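Folding tips from the Drumwood robotics club

Our club's project this year is teaching a gripper to fold laundry, and I've become very picky about T-shirts and dish towels because of it. Most of what helps the gripper helps me too, so I've been writing things down!

Fold on the bed if you have no big table, but tug the comforter tight first. Ridges underneath push creases right up into your fold (I ignored this all February and paid for it). Dark fabric on a light cover is the easiest to line up, for the club and for tired eyes.

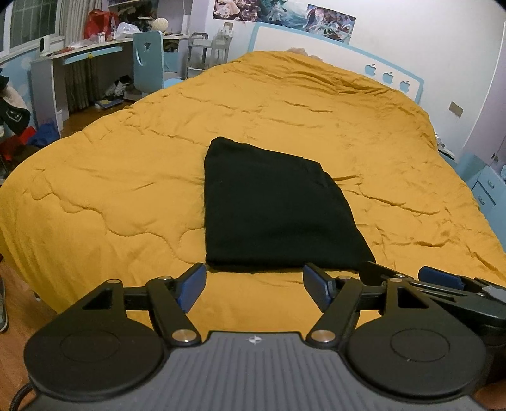 Fingers open, black cloth folded on the yellow comforter.

When you go in for a pinch, take the fabric a little way in from the edge — grab right at the hem and you usually get one layer and leave the other behind. Open your fingers wider than you think you need, then close slowly.

Wipe the finger pads before every practice run, lint makes them slippery. We do 16 folds and then swap whoever is holding the gripper, and I do about the same with chores at home, one small pile and then a cookie.

Fitted sheets are next. Wish us luck — Ana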